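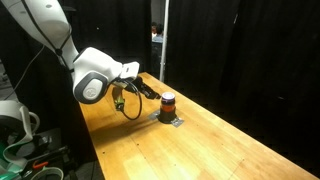 Unit 4 handout — Jars, lids and closures

Packaging basics, spring section. Notes by Noemí Olvera, typed up fast before the March lab so check against your own.

What we covered last time
Closures. Screw, snap, press-on. Torque on, torque off. If you missed it get the notes from Bit-na So.

Today: short jars

Parts of a jar, top to bottom
Lid (also called cap or closure)
Neck — the bit with the threads, if it has threads
Shoulder
Body or wall
Label panel
Base

Short jar = wider than you'd think for its height. Creams, balms, spices, pastes, craft paint. Wide mouth so fingers or a spoon can get in. Bad news for opening: not much body to grab. Tall bottle you wrap your whole hand around. Short jar, you get a lid and a strip of wall and thats it.

Color on small jars
Pale lid, dark band under it, warm color around the middle like the orange-red one. Strong contrast right where lid meets body. Good for finding the lid edge fast, especially for people with low vision. Discuss: would a band the same color as the lid work as well? Ye-seo Moon says it looks cleaner on the shelf. Maybe. Bring a sample and argue it.

Holding the base
Turn a lid and the body wants to turn with it. Two hands at home: one for lid, one for jar. On a bench, use a holder.

Holder notes
— Jar sits down inside, lower part covered, lid and neck clear
— Flared foot is better than straight sides, spreads the load
— Tape the foot to the table. More than one side. One strip only and it swings
— Silver-gray tape is ok for a class. Wrinkled tape lets go sooner, press it flat with a thumbnail
— Wipe the table first, hand cream and tape do not mix

Two failure types (on the quiz)
1. Slip: the hand slides around the lid, lid stays put. Fix is texture, ribs, a dry cloth.
2. Spin: lid and body go around together. Fix is a tighter holder or better tape.
Do not write "it was stuck." Say which one.

Angle of approach
Come from above and grip the lid evenly on both sides, opposite points. Come in low from the side and you push the jar over before you turn anything. Jar in a holder forgives this a bit, free-standing jar does not.

Lab task, in pairs
Jars are the Skinilgate set and the Kekby set, front shelf. Put them back by set please.
Seat the jar in a holder, tape it down.
Close the lid by hand, a quarter turn past snug.
Turn it 90 degrees back. Note slip, spin or clean.
Repeat with a little lotion on the fingers.
Swap partners' jars and do it again.

Write down results as you go, not after. Last term's group ended up with 100 rows and no jar names on any of them.

Reading
Course pack, the chapter on wide-mouth containers. Skip the part on glass sealing, thats unit 6.
Ginette Marchand's handout on childproof caps, optional but short.

Write-up
2 pages max, one table, no cover sheet. Drop in the tray outside room 309 or hand to Eun-seong Cheon before noon. Sketch of your jar with parts labled, use the list at the top of this section.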